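How a Tree Becomes a Table

Brudura Museum of Wood and Forests: Learning Pages for Ages 8 to 11

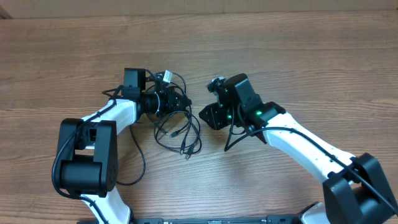
Wood is one of the oldest materials that people use. It was used for spears, boats and bowls long before anyone learned to melt metal. Many homes still have more things made of wood than they have rooms. This page explains how wood grows, how it is cut and dried, and how to read the lines that appear on its surface.

How does a tree make wood?

A tree grows in two ways. It grows taller at the tips of its branches, and it grows wider all the way around its trunk. The widening happens in a very thin layer just beneath the bark. This layer is called the cambium (say "KAM-bee-um"). The cambium makes new bark on its outer side and new wood on its inner side.

New wood is made up of tiny tubes. The tubes carry water from the roots up to the leaves. As the tree becomes older, the tubes near the centre stop carrying water. They fill with other materials and often turn a darker colour. This darker wood is called heartwood. The paler wood around it, which still carries water, is called sapwood.

What are growth rings?

In places with a cold winter, a tree grows quickly in spring and more slowly in summer. By late September, growth in most northern forests has nearly stopped. Spring wood is usually light in colour and summer wood is usually darker. One light band and one dark band together make one growth ring.

Rings can tell us about the weather of the past. A wide ring often means a year with plenty of rain. A narrow ring may mean a dry year, a crowded forest or an attack by insects. The museum's largest slice of trunk, in the Plekberg Gallery, has 399 rings. Please look for the small brass pin, which marks the year the tree was 6 years old.

What is grain?

If you cut straight across a trunk, you see the rings as circles. If you cut along the trunk, you see them as lines. The direction in which the wood fibres run is called the grain. On a long board, such as one used for the top of a table, the lines usually run from end to end.

Grain matters to a woodworker. Wood splits easily along the grain and is much harder to break across it. You can test this idea with a stick of celery. Pull it apart lengthwise and it comes away in strings. Try to tear it straight across and you will need to work harder.

Sometimes the lines on a board form tall arches, and sometimes they are nearly straight. The pattern depends on how the log was turned when it was sawn. A small round mark with lines bending around it is a knot. A knot shows where a branch once joined the trunk.

Why must wood be dried?

Fresh wood holds a great deal of water. When the water leaves, the wood shrinks, and it does not shrink evenly. A table built from fresh wood could twist or crack after a few months indoors.

There are three steps at most sawmills. First, the log is sawn into boards. Next, the boards are stacked with thin sticks between them so that air can move through the pile. Finally, many mills place the boards in a heated room called a kiln. The model sawmill on Level 3 shows each step. It was built by Ha-neul Seo and contains 800 miniature boards.

What gives wood its colour?

Some colour comes from the tree itself. Maple is pale, walnut is dark brown and cherry becomes redder with age. Other colour is added by people. A stain soaks into the surface and changes its shade. Oil or varnish is then spread over the top to protect the wood from spills, and it can make the grain easier to see.

Words to know

Cambium: the thin layer where new wood and bark are made.
Grain: the direction of the fibres in a piece of wood.
Heartwood: the older wood at the centre of a trunk.
Kiln: a heated room used for drying.
Sapwood: the younger wood that carries water.

An activity for home or school

You will need a sheet of thin paper, a crayon with its wrapper removed and a piece of unpainted wood with a rough surface. Ask an adult before you begin. Lay the paper over the wood and hold it still. Rub gently with the side of the crayon until lines appear. Make a second rubbing from a different piece of wood and compare the two. Write the name of each object on the back of its rubbing.

Page reviewed January 28, 2019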